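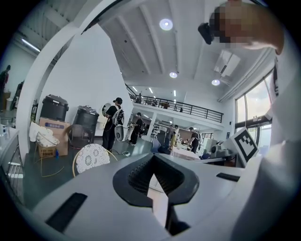 Breler hall, sorting week

Quick page, more to come when I get a minute. We've had the keys since July and most of the stuff is still in boxes, but the big room is usable now. Rent is 900 a month, heating on top (high ceilings, you pay for them). Room takes 80 standing, 55 with tables out. Balcony still needs going through, furniture and all sorts up there.

Tall windows are the best thing about the place. Trees outside, good light, no need for the lamps till teatime most of the year. Black metal railing stays, before anyone asks again. Black bins with lids stay too, very handy. White cloth bags are for the Jindard stall, please dont use them for rubbish.

Small table has its cloth on now, the pink and peach one with the checked border. 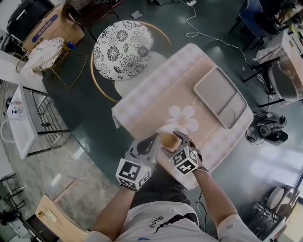

Little tan block over the big white flower, grey tray to one side. Round stools with the white cushions behind.

Stools are from the Tiduvico sale. Would like two more the same if anyone sees them.

Rest of the pictures to folow, kitchen next.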